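Jirwood Floors

A small dataset of floor layouts for anyone who likes tiles, borders and rugs as much as we do! It grew out of Sabina Roy's pattern notebooks, and Rigoberto Correa turned her pencil grids into tidy text files.

What's inside

There are 2373 layouts in 26 pattern families, from plain checkerboard to herringbone, basketweave and the lovely octagon-and-dot. Each layout lists tile shapes, joint width, colour names and the repeat. A further 331 come with a rug outline, so you can see how much of the pattern stays on show once a room is lived in.

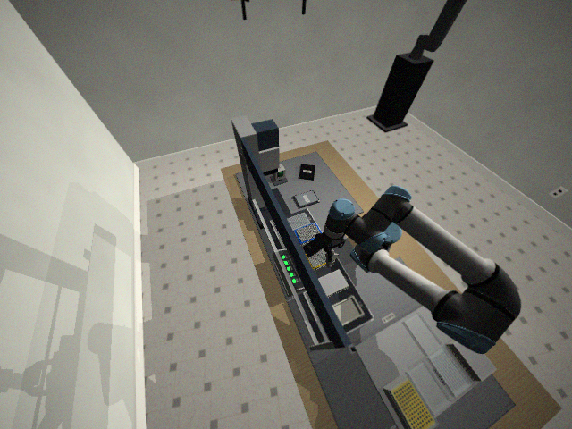
Dotted corners on white tile, with a tan rug (rendered).

The dot family is our favourite. Small squares at the corners change the whole rhythm of a floor, and they're great fun to play with – try swapping the dot colour first and leave everything else alone.

Getting started

Unzip the Yakubu folder and open layouts.csv. One row is one layout. Sizes are in millimetres, and joint width is in its own column. The 16 rows marked "odd" have repeats that don't close at the wall; we kept them in on purpose.

Known gaps

Hexagons are thin on the ground, and there are no curved borders yet. Sabina is drawing some for the August release.

Licence

Free to use and change, with credit to Jirwood. Do send us your floors!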